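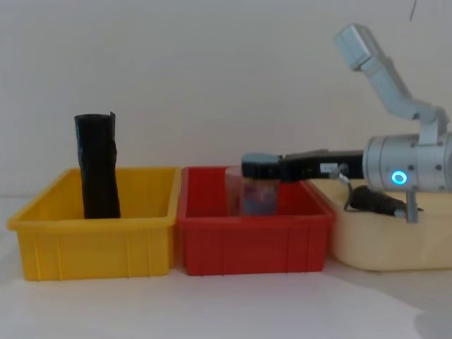

NONDSIDE – A delivery driver was freed from a van that left Kirum Road and came to rest on its side in the Assefa Creek drainage channel, the Nondside Fire Department said in an incident summary released in September 2019. The driver, Erdal Bayram, was conscious when crews reached him and was taken to a hospital with a leg injury. Small items recovered from the cab and the channel are being sorted into open plastic bins, the kind with low ribbed walls and a rolled rim like the yellow one at left, and will be held until the owner or the insurer collects them.

According to the summary, the van was traveling north when its right front tire lost pressure on the curve before the culvert. The vehicle crossed the gravel shoulder, passed through a gap between two sections of guardrail and dropped into the channel. Tire marks measured by police began 117 feet before the point where the van left the pavement. The channel held 2 feet of water at the time.

A passing motorist called 911. The first engine was on scene within six minutes and stabilized the van with struts and a winch line before anyone entered it. The rescue took 90 minutes from the first call.
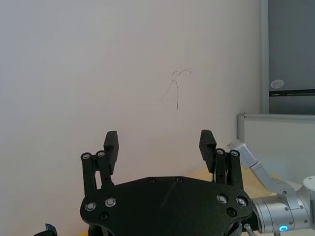

Most of that time went to the driver's side footwell, where the pedal assembly had folded over Bayram's left foot. Crews could not use the large spreader in the space available and switched to a compact battery-powered unit. It works on the same general layout as the black gripper shown, with two arms on either side of a mounting plate that open wide apart and leave a gap between them. The tips were placed under the brake pedal bracket and opened in short steps while a medic held the foot in line.

"The bracket moved far enough on the third placement," said Battalion Chief Etenesh Mersha. "We cut the pedal arm after that and brought him out through the rear doors on a board."
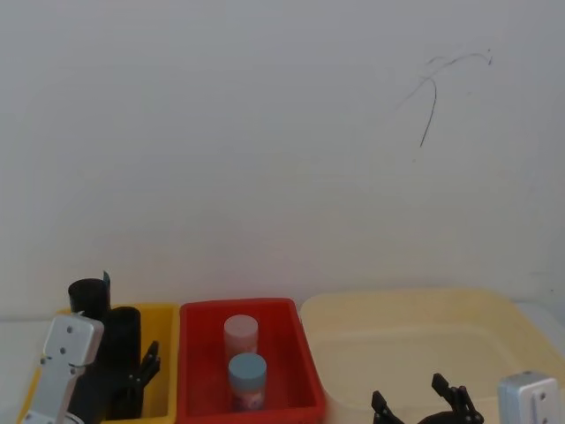
Photo: Nondside Fire Department

The van is registered to Gradeo, a parcel carrier. It was carrying 236 packages, most of which stayed dry behind the cargo partition. Gradeo moved the load to a second vehicle the same evening. No fuel entered the creek, the summary said, although a small amount of coolant was taken up with absorbent pads.

Kirum Road was reduced to one lane during the work and reopened after the van was lifted out by crane. The guardrail gap dates from a repair in March, when a damaged section was removed. The county road office said a replacement section has been ordered – temporary barrels are in place until it is installed.

Police have not issued a citation. The tire has been kept for inspection.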